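Les Chaussettes de Kalora

Quand ma grand-mère a quitté la maison de Kalora, elle m'a laissé la clé, une dette de 800 francs chez l'épicier Yammine et la consigne d'aérer la chambre du haut tous les lundis. J'avais vingt-six ans, pas de métier bien défini, et je me suis dit que je resterais là une saison, le temps de voir venir. On dit toujours cela, le temps de voir venir, et puis on achète un paillasson.

Le village comptait 900 âmes l'hiver et 4000 au mois d'août, quand les cousins de tout le monde remontaient de la côte avec leurs glacières et leurs matelas gonflables. Moi j'étais arrivée en septembre, au moment où les volets se refermaient l'un après l'autre, et j'avais la rue presque pour moi seule (moi et un chat gris, qui ne me saluait pas).
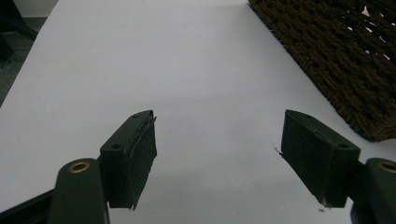

Chez Yammine, on payait à la fin du mois et on causait tous les jours. L'épicier avait connu ma grand-mère jeune fille, il l'avait même un peu aimée, je crois, car il pesait toujours ses olives avec une générosité qui n'avait rien de commercial. Quand je suis venue régler la dette, il a ouvert son grand cahier, il a cherché la page, longtemps, en mouillant son doigt, et il m'a déclaré que la page manquait. Je la voyais très bien, la page, elle était sous son coude.

J'ai donc acheté de la laine. Il en vendait au fond, entre les bougies et les pièges à souris, des pelotes Astell d'un bleu qu'on ne fait plus, et je m'étais mis en tête de lui tricoter une paire de chaussettes pour le remercier. Je ne savais pas tricoter, mais j'avais tout l'hiver.
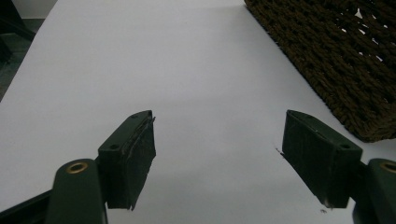
La première chaussette m'a pris jusqu'à Noël. Elle aurait pu chausser un facteur ou coiffer un enfant, selon le côté par lequel on la prenait. La seconde, plus sage, est venue en trois semaines, au coin du poêle, pendant que la pluie descendait de la Gira et que la gouttière chantait faux. Elles n'étaient pas de la même taille, mais enfin il y en avait 2, et je les ai emballées dans du papier à beurre avec un ruban.

Il les a mises tout de suite, là, derrière le comptoir, assis sur un sac de pois chiches. Il a fait quelques pas jusqu'à la porte, il est revenu, et il m'a dit que la gauche était parfaite et que la droite lui tiendrait compagnie.
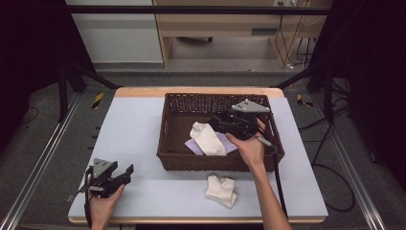
Je suis restée onze ans à Kalora. Le chat a fini par entrer, d'abord dans la cuisine, puis sur l'édredon, et j'ai appris à faire les talons, les côtes, et même les gants. Chaque lundi j'ouvrais la fenêtre de la chambre du haut, et s'il faisait beau je voyais l'épicier traverser la place pour aller chercher son pain, un peu lentement, une chaussette bleue bien tirée et l'autre en accordéon sur le soulier.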